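Gripper Test Operator (part-time, on site)
Plinon Handling Lab, Sullstead

Plinon compares grippers and wrist cameras for companies that pack small parts. We are hiring one person to run trials at our Sullstead bench. The job starts in May and may be extended.

What the work is

You will steer a robot arm by hand controller and pick up items that grippers tend to have trouble with, mainly thin cables and flat plastic bags. Each item is tried with every finger set on the list. You write down the result of each try, change the fingers, and start over. A block is 50 tries. The full comparison is 3000 tries, split between you and our current operator.

You will also compare two controllers, the one we use now and a newer one from Fragkou. We want to know which is easier to work with late in a shift, so your own notes count as well as the scores.

Cable and bag items are run on the light-colored table, and you work from both the room view and the wrist view.
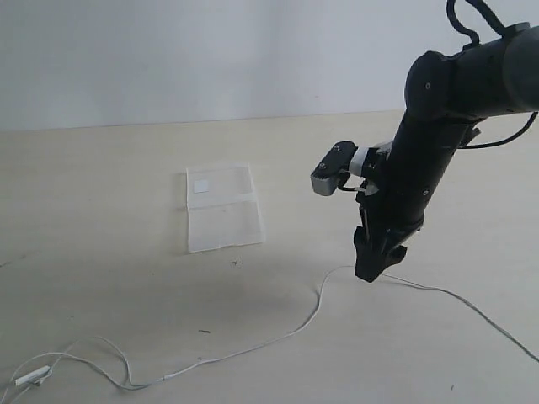
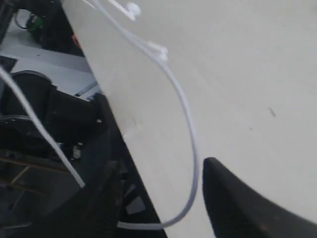
What we ask for

Steady hands and patience with repeated work
Clear written notes in English
Able to stand or sit at a bench for a full shift
Comfortable using hex keys and small screws
Experience with robot arms is useful but not required. Training takes 7 shifts and is paid at the full rate.

Hours and pay

Four shifts a week, mornings or afternoons. One Saturday shift a month, paid extra. Hourly pay depends on experience and is agreed before you start. There is a bonus when you reach 2000 logged tries. Parking is free, and the bus from Brovaldale stops across the street.

How to apply

Send a resume and a short note on any hands-on work you have done, such as repair, assembly, lab work or sewing. No cover letter needed. Applications go to Kjell Söderlund, who runs the bench and can answer questions about the tests. People we want to meet will be asked in for a one-hour trial on the arm. Please tell us which shifts you can't work.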